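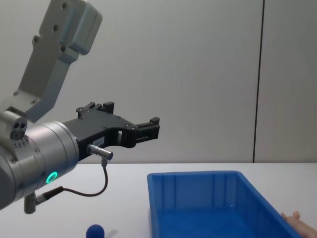 *A robot arm with a green light ring on its wrist.*

**Flanitz to take on 25 staff at Lokness works**

11th June – Flanitz, which makes machined brackets and housings for farm and rail equipment, will hire 25 people at its Lokness works over the summer. The jobs are for machine setters, welders, inspectors and stores staff, on day and evening shifts.

The new posts follow a supply contract with Zamero, signed in March, for pump housings and mounting plates. They will bring the number employed at Lokness to 200.

Flanitz will also rent a unit next to its present building from Delić, the haulage firm. The unit will hold finished stock and a second inspection room, and frees space on the main floor for two more machining lines. The firm cut its evening shift three years ago when orders fell, and former employees who left at that time are welcome to apply.

Applicants for the stores and inspection posts do not need factory experience. Training is paid from the first day. Setters and welders should bring their certificates to interview.

An open evening will be held at the works canteen. Parking is limited to 70 spaces, and the number 4 bus stops at the gate.

Application forms are available from the Lokness gatehouse or by telephone on extension 1339.

ENDS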